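Work table

From Gusitz, the open household reference
Last edited April 30, 2024

A work table is a plain table meant for doing things on, as opposed to eating at or displaying things on. Flat top, four legs or a frame, usually no drawers. Found in workshops, classrooms, sewing rooms, labs, garages, mail rooms. Also called a bench table, utility table or (in older catalogs) a plain table. For the heavier kind with a vise see Workbench.

Contents
1 Top
2 Color and finish
3 Frame and rails
4 Placement
5 Care
6 See also
7 Notes

Top

Most tops are a single rectangular slab. Size varies a lot by use. Cutting fabric needs length, soldering hardly any. Joelle Rawashdeh, in her survey of school furniture, sorts tops into hard, soft and replaceable [1]. The last group covers anything with a sheet or mat that gets swapped out when worn. Edges may be square, rounded or banded. Square edges are good for clamping but chip sooner and are hard on forearms.

Color and finish

White and pale gray are the common choices for sorting, assembly and small-parts work. Dark screws, thread ends and dropped pins show up fast. Downside — so does every smudge. Wood tones are more usual in homes and craft rooms. Black tops are mostly seen in school science rooms.

Matte finishes are generally prefered over gloss. A glossy top throws back ceiling lights and can tire the eyes over a long session. Even a matte top rarely looks one even shade, and the corners often read darker than the middle under a single light. Objects with a gloss finish stand out strongly against it.

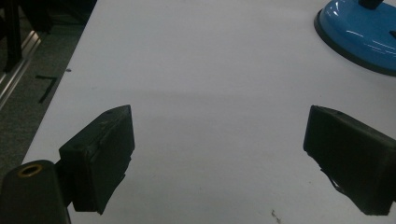
A white work table with a matte top, a glossy blue object standing on it. Gray carpet at left.

Frame and rails

Legs are wood or metal. Metal frames are often black or bare silver, sometimes both on the same table. Aluminum rail is popular in labs and makerspaces: light, doesn't rust, and parts can be bolted along its length without drilling the top. Steel is cheaper and heavier and sways less.

The Pirkov pattern, a frame with the rail set just outside the table edge, was sold from a regional catalog as item 3218 and is still copied by small makers. Sleiman tables used the same idea but with the rail tucked under. Spare feet for the two are not interchangable.

Placement

Hard floors are easier to sweep. Carpet is quieter and kinder to dropped parts, but hides small ones, and a table on deep pile may rock until the legs settle. Wide feet or flat pads help. Leave walking room on at least two sides if more than one person works at it.

Height is argued over. Standing work wants a higher top than seated work, and precise hand work higher again. Archana Tyagi recommends setting the height to the elbow of the main user and leaving it alone [2].

Care

Wipe with a damp cloth, then dry. Mild soap for grease. Abrasive pads leave shiny patches on a matte top and these don't come out. Marker usually lifts with rubbing alcohol — test a corner first. Check frame bolts every May or whenever the table starts to wobble. Don't drag it by the top.

See also

Workbench
Drafting table
Trestle
Cutting mat

Notes

1. Rawashdeh, Joelle. Tables for Teaching Rooms. Soltel, ch. 7.
2. Tyagi, Archana. "Elbow height and other settings." Soltel Shop Notes, no. 11.

This article needs more sources for the section Frame and rails.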